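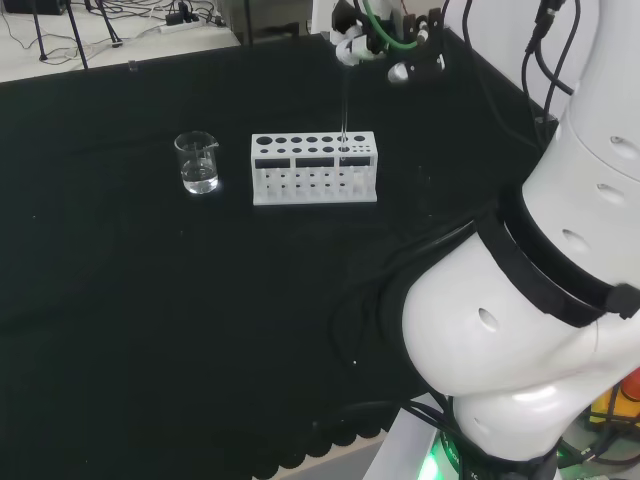
Keeping Teenagers at the Track: A Study of Stollow Athletics Club
Final project report, Sport and Community
Submitted June 30, 2024

Introduction

I should say at the start that I've been part of Stollow Athletics Club since I was small enough to need help pinning on my number, so this project was always going to be a bit of a labour of love. When our class was asked to pick a question about sport in our own area, I already had one. Anyone who has spent a summer evening at Panagiotou Oval will have noticed that the younger age groups are bursting at the seams, and that by the time you get to the older teenagers there is hardly enough of a field to run a proper hurdles race. I wanted to find out where they all go, and whether there is anything the club could be doing to hang on to a few more of them.

I limited myself to people who had left the club, or were thinking about it, during the last two seasons. Going back further would have been lovely, but the older membership records are on paper and a good many of the sheets have been filed under whatever surname the parent happened to have.

How I went about it

The main part of the project was a written survey. I sent it out in January, when the season was in full swing and families were easy to catch beside the canteen, and I got 51 back in total. Most were from current members, with a smaller group from past members who had moved on to something else. The questions asked what people liked about athletics, what got in the way of coming along, and what other sports they played. There was a blank space at the end for anything else, and people used it very generously - one mother filled hers and carried on over the back about the state of the long jump pit.

I also went to competition nights at our own track and at Nindov, which is the next club along the highway and a good bit bigger than ours. I sat with the officials, kept a notebook, and tried to stay out of the way of the starter. The notebook ran to 71 pages by the end, although I'll admit that some of those are mostly results I wrote down out of habit.

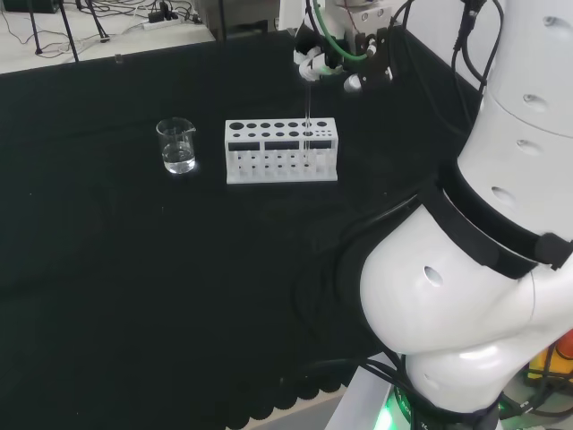 What the surveys said

The reason that came up most often was time. Athletics at Stollow is an evening sport, and a competition night can go on very late once the relays are added in. For an eight-year-old that's an adventure. For somebody with a casual job and assignments due, it's a whole evening gone for perhaps a couple of minutes of running, and a lot of people told me so in very plain terms.

The second reason surprised me more. Quite a few of the older girls wrote that they had stopped enjoying it when their results stopped improving. When you're little you get a personal best nearly every week just by growing, and the club makes a great fuss of it, with ribbons and your name read out over the loudspeaker. Then you reach an age where the gains are tiny and slow, and the loudspeaker has nothing much to say about you. I remember that feeling very well myself, and I wish I'd thought to ask about it in a question of its own.

Other sports were mentioned less than I'd expected. Netball and football both clash with winter cross-country, but hardly anybody named them as the reason for giving up track in summer. Cost hardly came up either, though I suspect people don't like to write that down on a form they are going to hand to a neighbour.

How Nindov does it

Nindov runs its program in a different order. The older age groups compete first and are finished while there's still daylight, and those who want to stay on can help with the younger ones. They also use Sivis, a results program that lets athletes look up their whole history on a phone, including how they went against their own times from the season before. The teenagers I sat near were looking at it constantly and comparing splits, and there was a fair bit of friendly arguing going on.

I don't want to make it sound as though Nindov has it all worked out. Their throws events looked thin to me, and the parents of the little ones grumbled about the late finish, much as the parents of the big ones do here.

Suggestions for the club

I'd like to see Stollow try the swapped program for the first half of next season, with the older groups going first, and then ask everybody what they thought. I'd also like the club to find some way of marking effort and progress for athletes past primary age, even if it's only a season's-best list pinned up at the canteen. Trialling Sivis would be worth a conversation, although somebody would have to type in the old results and I have a nasty feeling I know who that would be.

Limits of the project

My survey leaned heavily towards people who still come to the track, because they were the ones I could find. The people who left without a word are the ones I most wanted to hear from, and I only reached a few. I also know many of the families, and some may have been kinder in their answers than they would have been to a stranger. If I were doing it again I'd make the form anonymous, put a box by the gate and leave it there for the whole season.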